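Florante Lacson and the slow art of caring for stone

When I called Florante Lacson to ask if he would talk to me about old countertops, he told me to come at two, and to eat lunch first, because he would only want to feed me and then we would never get anything done. I ate lunch first. He fed me anyway, a bowl of rice and something wonderful with eggplant, and it was nearly three before I remembered to take out my notebook.

Lacson has been restoring stone for most of his working life. He started out sweeping floors at Sitetti, a yard that cut headstones and the occasional hotel lobby, and he was 14 when his uncle got him through the door. "They gave me a broom and told me to stay away from the saw," he says. "So of course I stood next to the saw all day long. I learned the sound of it. You can hear when a slab is going to give you trouble, it gets a sort of whine."

He moved to Bronundale in his thirties and opened the shop he still runs now, on the ground floor of what used to be the Selvanayagam bakery (the ovens are still in the back, and he keeps his polishing powders in one of them). Most of his customers come to him with kitchens. A few come with fireplaces, and once, he tells me with great delight, a family brought him a birdbath.

I asked what people get wrong, and he sighed for a good long while before answering. "Vinegar," he said. "Always the vinegar. Somebody's cousin read that vinegar cleans everything, and it does, it cleans the shine right off. Lemon is the same. Marble is soft, it's a sweet old thing, and it does not like anything sour."

His biggest job was the dining room at Rasemar, a guesthouse up the valley, where he and a helper refinished 247 tiles on their knees one April. He still goes back for dinner, and he admits that he looks at the floor more than the menu. "My wife says I'm terrible company there. She's right! But there's one tile by the window I never got quite flat, and I have to go and say hello to it."

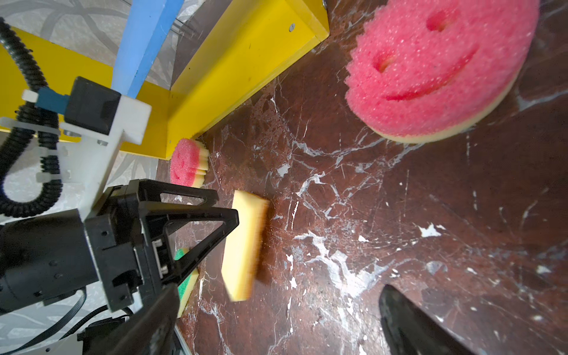 Lacson's own rule for daily care is so plain that I made him repeat it, thinking I had missed a step. Warm water, a drop of mild dish soap, a gentle wipe, then a clean dry cloth. He is fussy about grit, which he says does more harm than any spilled coffee, and he wants it lifted away before anybody starts rubbing. Dark brown marble with white veins running all through it, he warns, will show you every bit of dust you've left behind. As for sponges, he has no objection to a cheerful one, and a round pink fellow with a smile suits him fine so long as you try it in a corner first and don't lean on it. "If your arm is tired," he says, "you're doing it wrong."

He walked me out to the car with a jar of the eggplant under one arm, still talking about sealers.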